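分类：学生项目 / 机械臂与操作 / 课程成果图集

厨房台面操作课题：阶段图集

本页收录机器人操作课程本学期厨房台面课题的工作记录。课题由四名学生承担，指导教师为 Conceição Valente。任务内容是在一段真实尺寸的厨房台面上完成抽屉开合、物品取放和容器归位，全部动作由单臂加平行夹爪执行。页面以图为主，文字只记录参数、接口约定和遗留问题，供下一届接手的小组查阅。完整报告与代码另存于课程仓库，本页不重复。

一、分工

Leonor Simões 负责运动规划与轨迹回放；Nuno Esteves 负责夹爪、走线和电气部分；Judite Vilela 负责数据标注与评测脚本；Albertina Ramalho 负责台面布置、物品清单和复位流程。每周例会固定在上午进行，会上只讨论三件事：上周失败样本、本周变量、下周冻结项。冻结项一旦确认，周内不再修改，包括末端速度上限、夹爪闭合阈值和台面布置编号。

控制端使用小组自行维护的 Skitix，版本随课程仓库发布。Skitix 只做三件事：读取关节状态，下发目标位姿，写日志。规划和感知分别放在独立进程中，通过本地消息队列通信。早期版本曾把规划并入控制进程，规划超时会直接拖慢控制循环，第二次阶段检查之后拆开，此后没有再合并。

标注工具名为 Andness，由 Judite Vilela 编写，界面只有时间轴和键盘快捷键。每段记录按“接近、接触、施力、释放、撤离”五段切分，切分点由标注者手动给出。自动切分曾试过以夹爪电流突变为判据，在抽屉任务上可用，在软质物品上误差较大，最终只作为候选点显示，由人工确认。

二、任务定义

抽屉任务分为两个子任务。子任务 A 为开启：抽屉初始为关闭状态，终止条件是抽屉行程超过设定值，且夹爪已脱离前面板。子任务 B 为关闭：抽屉初始为打开状态，终止条件是前面板与柜体间隙小于设定值。两个子任务分别计分，不连续执行，避免前一项的误差带入后一项。

取放任务使用硬质与软质两类物品。硬质物品以带盖容器为主，软质物品以毛绒玩具食物为主。选择玩具食物有两点考虑：形状与真实食材接近，且反复抓取后状态变化小，便于跨周比较。物品在起始位置的朝向由复位卡规定，操作者按卡摆放，不凭记忆。

归位任务要求将物品放回指定区域，区域边界只写入评测脚本，台面上不贴标记。曾有组员提议贴定位胶带，讨论后否决，理由是视觉模型会学到胶带本身。

三、台面布置

布置共有若干编号，编号越大，干扰物越多。低编号布置只保留任务物品，用于调试；高编号布置加入与任务无关的厨房用品，用于评测。干扰物的位置在同一编号内固定，在不同编号间变化。抽屉任务在高编号布置下的主要困难有两个：一是抽屉拉出后占用台面前方空间，撤离轨迹需要绕行；二是长条形物品可能横在抽屉前沿，关闭动作必须先判断该物品是否阻挡行程。
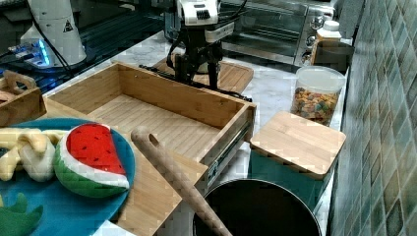

图 1　抽屉打开的台面布置。夹爪下方为竹砧板，抽屉内无物品，擀面杖搭在抽屉前沿；左侧盘中为毛绒西瓜片与香蕉。

此类布置对关闭子任务的影响最为直接。擀面杖一类的圆柱物体受推后可能滚动，也可能卡住，两种结果在仿真中的比例与实机不一致。Leonor Simões 在规划端加入了一条前置检查：若抽屉前沿上方存在障碍，则先执行移开动作，移开目标点限定在台面空闲区域内；若找不到可用目标点，则放弃本次尝试并记为“未执行”，不计入失败。该规则写入评测说明，后续各组应沿用，否则成功率不可比。

深色物体与反光表面是感知端的另一类问题。黑色容器开口处深度值缺失较多，不锈钢与玻璃表面则出现虚假深度。处理方式是在点云滤波后保留缺失区域的掩码，规划时按占用处理，即宁可绕远，不从未知区域穿过。代价是部分可行路径被排除，平均轨迹变长。浅色大理石台面本身未造成明显问题，但灰色纹理在低照度下偶尔被分割模型识别为细长物体，调整最小面积阈值后消失。

四、参数与数据量

本阶段共标注 3,238 段记录，覆盖抽屉、取放和归位三类任务。训练用数据与评测用数据按布置编号划分，不按时间划分，同一编号不会同时出现在两边。

抽屉任务的轨迹由 12 个路径点描述，路径点之间使用五次多项式插值。路径点过少时，夹爪在接近前面板时姿态变化过快；过多时，示教误差会逐点保留下来，拉动过程出现侧向力。抽屉滑轨对侧向力较敏感，表现为中段阻力上升。检查方法是记录拉动阶段的关节电流，若中段高于首段，优先检查末端朝向，再检查滑轨。

单次尝试的步数上限为 800，超过即终止，记为超时。上限统一适用于全部任务，不为个别任务放宽。归位任务的超时比例最高，原因集中在放置前的位姿微调：策略在目标上方反复修正，迟迟不释放。Judite Vilela 在评测脚本中增加了“徘徊”标签，用于区分此类超时与路径规划失败引起的超时。两者在报告中分列，不得合并。

日志写盘间隔为 1,000 毫秒，控制状态先写入内存缓冲，再成批落盘。急停触发时立即强制落盘，保证急停前的状态完整。该行为在 Skitix 中默认开启，请勿关闭。

五、走线与安全

走线由 Nuno Esteves 整理。约定如下：线缆沿台面后侧布置，不从抽屉行程内穿过；关节处预留弯曲余量，余量以机械臂到达工作空间最远点时线缆不绷紧为准；所有接头做应力释放。每次开机前，由当日操作者手动拖动机械臂走完一遍工作空间，观察线缆有无挂带，确认后再上电。

急停按钮由操作者以外的第二人持有。单人在场时只允许离线标注和日志分析，不允许上电。厨房电器在实验期间保持断电，仅作为布置的一部分。台面附近不放置盛有液体的敞口容器。

夹爪指尖衬垫为消耗件。衬垫表面磨光后，硬质光滑物品的滑脱率上升，软质物品不受影响，因此仅看毛绒物品的成绩无法发现衬垫老化。小组以竹盖的抓取作为检查项，连续滑脱即更换衬垫，更换后须重新标定夹爪零位。未标定产生的数据在 Andness 中标为无效，不删除。

六、复位流程

复位由 Albertina Ramalho 编写流程卡，顺序为：机械臂回初始位姿，抽屉归至子任务规定状态，任务物品按卡摆放，干扰物核对，操作者离开台面，第二人确认，开始记录。流程卡按布置编号分册，放在工作台旁。复位错误在早期记录中占有一定比例，典型情况是抽屉未完全关闭即开始子任务 A，导致初始行程不为零。评测脚本现已加入初始状态校验，不合格的记录不会进入统计。

复位时间未计入任务时间，但对数据采集效率影响很大。抽屉任务复位最快；高编号布置下的归位任务复位最慢，主要耗时在核对干扰物。小组试过以参考照片与实时画面叠加的方式辅助核对，效果可接受，代码在仓库的 tools 目录下，未写文档。

七、课程交流赛

十月，小组以 Kokkinos 为队名参加课程内部交流赛，对手为同课程的 Zondari 组。赛制为双方互换布置：每组在对方设计的台面上运行自己的策略，现场不允许重新训练，只允许重新标定相机外参。Kokkinos 在抽屉开启项目上表现稳定，在归位项目上多次超时；Zondari 的策略动作较慢，但释放判断更果断。

赛后两组交换了日志。对比发现，Zondari 在释放前使用了固定的等待窗口，窗口结束后无论位姿是否继续改善均执行释放。我组随后在分支中测试了同样的做法，徘徊类超时减少，但放置偏差略有增大。该改动未并入主分支，留待下一届决定。

八、遗留问题

1. 抽屉前沿障碍的判断依赖单一视角，机械臂自身遮挡时结果不可靠。建议增加一次回退观察，代价是步数。

2. 透明容器的抓取未达到可用水平。深度缺失与侧壁折射同时存在，现有掩码方法只能避让，不能给出抓取点。

3. 毛绒物品的重力补偿参数沿用硬质物品，未单独整定。

4. Andness 的撤销功能在切换记录后失效，标注时应逐段保存。

5. Skitix 与规划进程的时间戳来源不同，长时间运行后存在偏移。目前以每次复位时重新对齐的方式规避，根本原因未查清。

6. 叠加核对工具在室内灯光变化较大时难以辨认，需重新拍摄参考照片。

7. 子任务 B 的间隙设定值在两次阶段检查之间修改过一次，修改前的关闭成绩应以旧值重新换算，脚本参数为 gap_legacy。

接手小组可先运行低编号布置下的抽屉开启任务，确认控制、感知与日志三条链路均正常，再进入其他任务。标定文件须重新生成，不要使用仓库中的旧文件。流程卡的修改请通知 Albertina Ramalho，规划端前置检查的问题联系 Leonor Simões，其余事项在仓库中提交工单。

标签：机械臂　抽屉操作　平行夹爪　学生课题　数据标注

分享 14　评论 3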